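Camier to help cover cost of swapping old kitchen faucets and pipes

Homeowners in Camier with older plumbing can apply for help replacing kitchen faucets and supply lines under a program the town council approved in March.

The program will pay up to $640 per household toward parts and labor. The council set aside enough money for the first year to cover homes on the east side of town, where most of the houses were built before the water main on Sowerby Road was replaced. Applications from other neighborhoods will be accepted but placed on a waiting list.

Letters went out to 4000 addresses last month asking residents to check the pipe that enters the house near the water meter. Residents who find a dull gray pipe that scratches easily to a shiny silver color are asked to call the water office before doing any work themselves.

"We would like people to call us first, even if they already have a plumber lined up," said Imogen Bickerstaff, who runs the water office. "If the work starts before we have been out to look, we can't pay for it. That is written into the rules and I have no way around it."
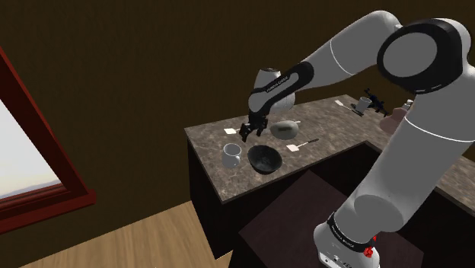 3 min read

An inspector will visit each home that applies. The visit takes 20 minutes and an adult has to be present. The inspector will take a sample from the kitchen tap, look at the shutoff valve under the sink and note the type of pipe coming through the wall. Test results are mailed to the homeowner within 14 days.

Households are asked to leave the kitchen tap off overnight before a morning visit. Filters attached to the faucet should be left in place, as the inspector will remove them and put them back.

Renters may ask for an inspection, but only the owner of the building can sign for the work. Sorcha MacAulay rents the lower floor of a two-family house off Sowerby Road and told the council she had been using bottled water for cooking since she moved in.

"My landlord lives out of state and it took me three tries to get him on the phone," she said. "He said he'd sign if somebody sent him the form. So I'd like to know who sends him the form."

Bickerstaff said the office will mail forms directly to owners when a tenant provides an address. The town will also accept a signed copy by email.

The council chose Dirnard, a plumbing contractor, to do the work for residents who do not want to hire their own. Homeowners who use another licensed plumber will be paid back after they turn in an itemized bill and the permit number. The permit fee is waived for kitchen work done under the program. Bathroom fixtures, outdoor spigots and water heaters are not covered.

One council member voted against the plan, saying the money should go toward the remaining mains on the north side first. The town expects to seek bids on that project next year.

Applications are available at the water office and at the front desk of the library. The office is open until 4:30 p.m. and closes for lunch at noon.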